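Search this site
Search
Go

About Zedholm

Zedholm sells simulated rooms for people who work with robot arms. A room in our sense is a table, a set of objects and an arm, all built in software, so that a team can try a job many times before it touches real equipment. We have been doing it from an office over a print shop in Helov, and most of our customers are small labs and technical colleges.

The company was started by Kári Hauksdóttir and Wouter Verhoeven, who had been writing this kind of thing for other firms and were tired of tables with one cube on them. Their first product, Huda, is still the one we sell most. It is a library of 136 household and workshop objects that can be dropped into any of our rooms. Hartmut Wegener joined in February to look after the physics side -- weights, friction, how a thing rolls when it is nudged. Amerley Dramani handles training and support, and she is the person who will answer if you call.

Our second product, Abugri, is a set of finished rooms. Each one comes with a table already laid out and an arm in position. We mix things that don't belong together, and we put some of them where they get in the way. Thin items, soft leaves and shiny surfaces are all harder for a vision system than a cube, and customers told us that was where their own tests were falling short.

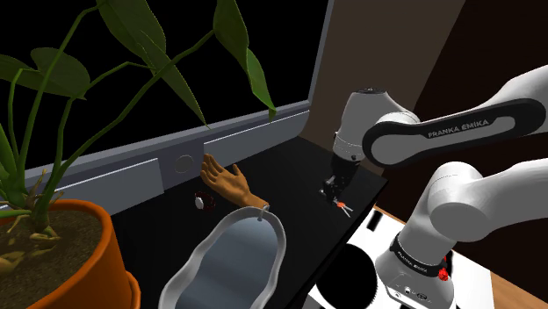

A rendered tabletop with a Franka Emika arm, a model hand, a wristwatch and a pair of scissors.

A license covers one site and any number of users. You get the object library, the rooms, the source files for both and a year of updates. The basic Abugri set has 82 rooms, and the full set has 400. Customers can move objects, swap them or change the lighting without asking us. If you need an object we don't have, send measurements and a few photos and we will quote for it. Simple shapes are quick. Plants take longer.

We don't sell arms or grippers, and we don't install them. We can suggest a starting room if you tell us what arm you have.

Schools pay a lower rate. Write to Amerley before ordering, as the discount can't be added afterward.

Comments (3)

Sneha Sandhu
We run the basic set at our college. Setup took an afternoon -- longer on the older machines. Scissors are still the thing my students fail on most.

tmoller
Does the school rate cover evening classes, or only full-time students?

Amerley Dramani
It covers both. Send me the course name and I'll set it up.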